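Home | Newsletter | Events | Members | Back issues

Filed under: Out and About / Robots

Open day at Watcombe: pill bottles, one big arm and a lot of waiting (the good kind)

Quick one this issue, I'm typing it up the night before it goes out, so excuse the state of it.

The visit. We finally got our slot at the Watcombe robot lab, after being bumped from October. Group of 12, which is all they'll take at a time. Sign-in at the front desk, sticker badge, up the freight elevator, then straight into the main room. Big open floor, ducts overhead, cables everywhere. Exactly what you'd hope for.

Our host was Eyvindur Lauritsen. Talks fast, walks faster. He gave us ten minutes on the project and then let the machines do the rest, and that suited everybody.

The project is called Cornora. Short version: getting a robot to handle the small stuff people keep in a medicine cabinet. Bottles, vials, jars, tubs with lids. Long version has a lot of math in it and I didn't write it down. The idea is that somebody who has trouble with their hands could one day have a machine fetch the right bottle, set it down within reach, maybe get the cap off. One day. Eyvindur was very firm on the "one day." No product, no price, no waiting list, please don't email him asking.

Why bottles? I asked. Because they're awful, apparently. Clear plastic is hard for a camera, shiny plastic is worse, and a plastic wrap over the top of shiny plastic is the worst of the lot. Light goes through it, bounces off it, and the software gets a wrong idea of where the side of the thing is. Then the gripper closes on air, or knocks it over. We saw both! Big cheer for the knock-over, a bit unkind of us.

How they teach it. Lots and lots of tries. They put a few items out on the table, a person guides the arm through the job, and everything is recorded. Then they move the items and go again. And again. Cornora has 3,000 of these recorded so far, and 600 of those are just lids. Threaded lids, snap lids, push-and-turn lids. I have a whole new respect for lids.

The grippers come from Hafþórsson and get swapped depending on the job. Softer fingers for thin plastic, harder ones for caps. The swap takes longer then you'd think. Tea would have been nice at this point.

The software that sorts the recordings is called Cosell. Somebody on staff goes through them and tags the bad ones, and the bad ones get kept. I liked that. A drop is usefull to them as long as it's labeled as a drop.

What we got to do. Two of us had a turn at guiding the arm. You hold a pair of handles and the arm copies you, a beat behind. Harder than it looks. I went for a vial, missed, went for it again, got it, and then had no clue how to let go. My shoulder still hurts. My wife says this is not a robotics injury.

Questions from the group, in no order:

Does it know what's in the bottle? No. It isn't reading labels yet, that's a separate piece of work.

Is it fast? No. Slower than my grandmother, and she'd have told you so herself.

Is it safe to stand near? They have a line on the floor and a stop button. Stay behind the one, know where the other is.

Does it get tired? (Thank you to whoever asked that.)
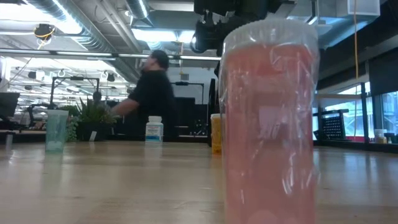 Ketill Steinarsdóttir wrote in after the visit to say that the slow pace was the part worth seeing, and that anyone who goes expecting a movie robot will be let down in five minutes. The videos online get sped up so much, Ketill says, that people have no feel for how careful these things still have to be around a small bottle. Also a request for more chairs next time. Seconded.

Going again. Watcombe will take another group if we can fill it. 32 names on the list already, so that's more than one trip. Closed-toe shoes are required, they do check. No food or drink past the front desk. Parking behind the building is free but the gate sticks, give it a shove.

If you were on this trip and still have your sticker badge, fine, keep it. If you have the clipboard, please bring it back.

Recent items
- Soldering night: what to bring
- Line-following cars, round two results
- Used parts swap, new table rules
- A beginner's guide to servo noise
- Dues reminder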